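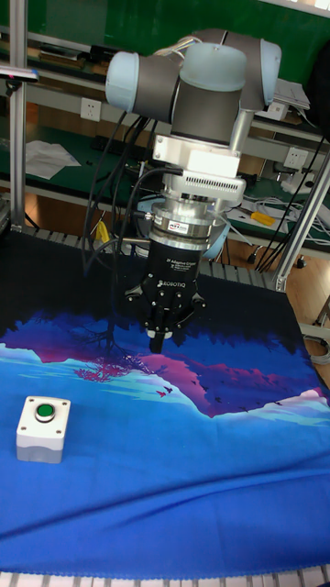
Printed cloth laid over a table.

Section 8. Caring for your Okix table cloth

Your cloth will have picked up some creases on its way to you, so give it a gentle wash before you settle it in for good.

1. Shake the cloth outdoors, then check the hems for any loose threads. Snip them – please don't pull.
2. Wash it on its own in cold water, using the gentle cycle and a mild liquid soap. Leave out the bleach and fabric softener.
3. Hang it in the shade with the printed side facing in.
4. Iron on the reverse while it's still a touch damp, working from the middle out to the hems.
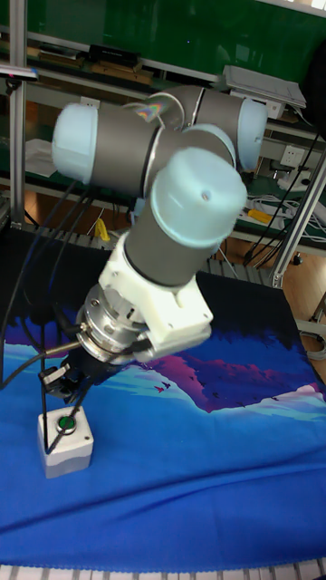

Blue printed cloth on a table.

Note: Darker colours can lose a little dye in the first 3 washes. It's nothing to fret about, and it does settle down.

Caution: Never put a hot pan straight onto the cloth. Pop an Endale trivet or a folded tea towel underneath first.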